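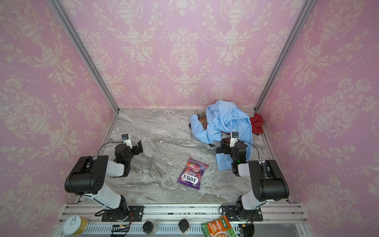 Erness 杂志封面打样纸

用于杂志、年鉴和广告作品集封面的双面涂布打样纸，由 Prulach 纸品供应。适合在定稿之前输出候选封面，与编辑部或客户面对面比较，也可以做成假书，摆到书架上看实际效果。

产品概述

封面在屏幕上看和印出来看，差别往往出在三个地方：暗部层次、大面积纯色，以及刊名压在照片上的清晰度。Erness 的涂层按商业胶印常用的铜版纸调配，白度偏中性，不加明显的蓝色荧光增白剂。同一张广告摄影作品，在 Erness 上的打样和在正式封面纸上的印张放在一起，肤色和灰阶比较接近，审稿时不必反复换算。

纸张为双面涂布，封面和封底可以印在同一张纸上，连同书脊一次输出，折好后直接包在内页外面。

规格

定量：215克/平方米
表面：哑光、半光两种
涂布：双面
尺寸：A4、A3、A3+、SRA3
包装：A4 每包 50 张，其余尺寸每包 25 张
卷筒：宽 610 毫米，长 30 米，仅半光
适用设备：颜料墨喷墨打印机、干粉数码印刷机
纤维方向：A3+ 和 SRA3 为短边丝缕，折书脊时顺纹

哑光还是半光

哑光款的黑色略浅，反光少，适合以插画、文字或大块留白为主的封面。会议室灯光较强时，哑光款从侧面也能看清。

半光款的颜色更饱和，适合汽车、珠宝、食品一类的广告画面。如果正式封面要覆亮膜，用半光款打样更接近成品；如果要覆哑膜，请选哑光款。局部 UV 和烫金无法在打样纸上模拟，建议另附一张工艺标注稿。

两种表面的色彩特性文件不同，不能混用。

色彩特性文件

我们为常见的颜料墨打印机提供 ICC 文件，购买后在订单页下载。文件名中带 M 的对应哑光款，带 S 的对应半光款。干粉数码印刷机因机型和保养状况差别较大，不提供通用文件，建议在自己的机器上做一次线性化。

下载包里还有一个测试页，包括灰阶条、肤色块和一组反白小字。第一次使用新包装时先打一张测试页，与上一包的样张比对，再开始输出正式稿件。

使用方法

纸张从仓库取出后，在打印室内连包装放置数小时，再拆封。

喷墨打印选择“厚纸”或“美术纸”进纸路径，从后部手动进纸口单张送入。干粉机选择与定量相符的纸张类型，关闭自动双面，翻面手送。

喷墨样张打完后平放晾干，不要叠放。需要裁切的，最好隔夜再裁。

折书脊之前先用压痕笔或压痕机压线。书脊厚度小于 2 毫米时不建议单独压两条线，压一条中线即可。

用户使用情况

Gisela Haberkorn 是广告作品年刊《Tillix》的美术编辑。编辑部每期从投稿广告中选出几幅做候选封面，全部按实际开本打出来，套上刊名和条形码，贴在走廊的墙上，几天后再讨论。

她在给我们的邮件里写道：“以前用普通复印纸打，深色的稿子总是吃亏，大家会不自觉地选浅色的。换了纸以后，有一期选中的是一张几乎全黑的平面广告，刊名只用了很细的银灰色。印厂的样张回来，和墙上那张差得不多。”

她也提了一个缺点：哑光款的深色区域容易被指甲划出亮痕，传阅时要小心。我们的建议是传阅稿套透明文件袋，或者喷一层 Norðdahl 定画液。Norðdahl 定画液在本站“辅料”一栏有售，喷后颜色会略微加深，请先在废样上试。

常见问题

能不能直接当正式封面用？
少量自办刊物可以。印量超过 400 册时，用胶印封面纸更合算，耐折度也更好。

能不能用染料墨打印机？
能出图，但暗部容易糊，晾干时间长，色彩也不稳定。我们不为染料墨机型提供特性文件。

半光款能不能写字？
铅笔写不上，油性记号笔可以。需要在样张上批注的编辑部多数选哑光款，圆珠笔和铅笔都能用。

与旧版有什么不同？
旧版为单面涂布，背面泛黄。现行版本改为双面涂布，正反两面色差很小，旧版特性文件不再适用。

样张可以保存多久？
避光放在文件夹里，颜料墨样张可以长期存档。贴在朝南窗边的样张会褪色，不宜再作为对色依据。

储存

原包装平放，避免阳光直射和暖气片附近。拆封后未用完的纸装回塑料内袋，封口朝下折好。受潮卷边的纸不要送入干粉机。

样品与订购

样品包含哑光、半光 A4 各数张，附一张印好的对照封面，每个编辑部或工作室可申请一次，只收邮费。现货订单在下午三点前确认的当天发出。卷筒和 SRA3 尺寸按需备货，五月起交货期缩短为一周。

需要其他裁切尺寸的，请在订单备注中写明成品开本、书脊厚度和出血，我们核对后回复报价。定制裁切的纸张不接受退换。

相关产品

Erness 内页打样纸，双面哑光，用于假书内页
Erness 灰卡背板，A3，候选封面展示用
Norðdahl 定画液，喷罐装
Prulach 压痕笔，双头

货号查询：哑光款以 41 开头，半光款以 42 开头，后接尺寸代码。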